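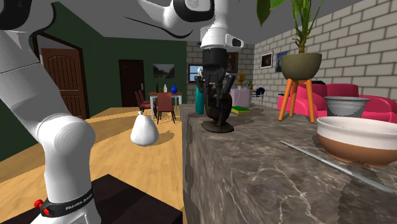
Robot arm and gripper, computer rendering.

Printmaking II: Relief and Intaglio
Handout 4 – Editioning, Proofs and Paper
Instructor: Renato Ledesma

Read before the July studio sessions. Bring it with you; the paper table in section 3 is needed for the first exercise.

1. Terms

Matrix. The surface that carries the image: a block, a plate, a stone or a screen. In this course the matrix is either linoleum or copper.

Impression. One print pulled from a matrix.

State. Any stage at which the matrix has been changed and printed again. Adding aquatint to an etched plate makes a new state. Changing only the ink color does not.

Edition. A fixed set of matching impressions, signed and numbered by the artist. The number is written as a fraction, impression over edition size. The upper number does not have to follow the order of printing, and in most shops it does not, as sheets are shuffled during drying and curating.

Open edition. No limit is stated. Sheets are signed but carry no fraction.

2. Proofs

Working proof. Pulled while the matrix is still being cut or etched. Often marked up by hand. Keep all of these; they are part of the assessment.

Trial proof (TP). Tests ink, pressure or paper on a finished matrix.

Bon à tirer (BAT). The approved proof. Every impression in the edition is compared with it. There is one BAT per edition and it normally stays with the printer.

Artist's proof (AP). Matches the edition but is kept outside the numbering. For this course the limit is two APs per edition of eight.

Cancellation proof. Pulled after the matrix has been scored across, to show that the edition is closed. Required for the copper plate assignment only.

3. Paper

Stock available from the print room:

Girmont, heavy cotton, mold-made. Intaglio. Soak one hour, blot until no surface shine remains.
Hirano, thin kozo. Relief, hand-burnished or light press. Print dry.
Rulley, medium cotton, smooth. Relief or intaglio. For intaglio, soak 20 minutes.
Newsprint. Working proofs only.

Tear sheets against a steel bar to keep a soft edge. Grain direction matters with Hirano, which stretches across the grain under pressure and will throw off a second color. Mark the grain lightly in pencil on the back before tearing.

Damp paper must be stacked between blotters, wrapped in plastic and used the same day. Wrapped stacks left overnight will grow mold.

4. Registration

Use the kento method for relief: one corner notch and one straight notch, cut into the same board that holds the block. For intaglio, use a template under clear film on the press bed, with plate and sheet positions drawn on it. Set the film before inking – fingerprints on the margin are the most common reason a sheet is rejected.

For two-color work, print the lighter color first across the whole edition, with extra sheets for loss. Plan on one spare for every four.

5. Signing and records

Pencil only, below the image: fraction at left, title at center, signature at right. No ink, no stamps on the front.

Each edition needs a record sheet listing title, matrix, paper, inks, number of impressions, number and type of proofs, and what was done with the matrix. The worked record for plate 2619 in the Odport print collection is in the course folder. Note how the third state is recorded: two impressions were kept, both listed as trial proofs, and neither counts toward the edition.

6. Assignment

Print an edition of eight from one matrix, on one paper, plus a BAT and up to two APs. Submit with all working proofs, the record sheet and a statement of 600 words on how the matrix changed between the first state and the BAT. Interleave with glassine. Do not roll.

Reading for next session: course reader, the section on viscosity and ink modifiers.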